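Korby Hardwax Oil – Set-Up Guide
Section 4: Finishing a Light Wood Tabletop

Good news – you've reached the fun part! A pale top comes alive under oil, and one careful afternoon is all the work it takes.

1. Sand the whole top with 400 grit, always following the grain.
2. Vacuum, then wipe with a dry lint-free cloth.
3. Stir the can slowly for a full minute. Don't shake it. 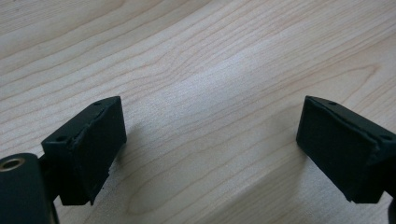 Oil loves to be spread thin, so start with a spoonful and work it outward with the white pad. Follow the grain even where it wanders. If your top has an oval figure with rounded loops like this one, go over it in long straight strokes and let the pattern do its own thing!

4. Wait 40 minutes, then buff off everything that hasn't soaked in.
5. Look across the surface from a low angle and buff any dull or sticky patches.

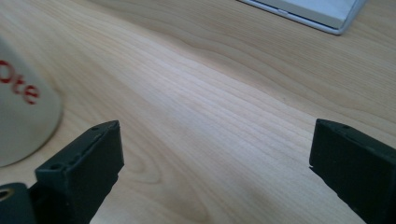
Long, flowing grain on a pale tabletop.

CAUTION: Oily rags can catch fire on their own. Lay them flat outdoors to dry, or soak them in water in a lidded metal can.

6. Leave the top overnight with a window open.
7. Add a second coat, even thinner than the first.

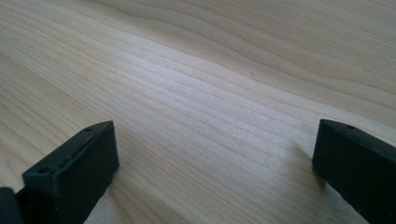 Buff again after 40 minutes, and keep cups and plates off the table for 60 hours. It's hard to wait, we know!

Note: For darker tints, see the Korby 494 color card.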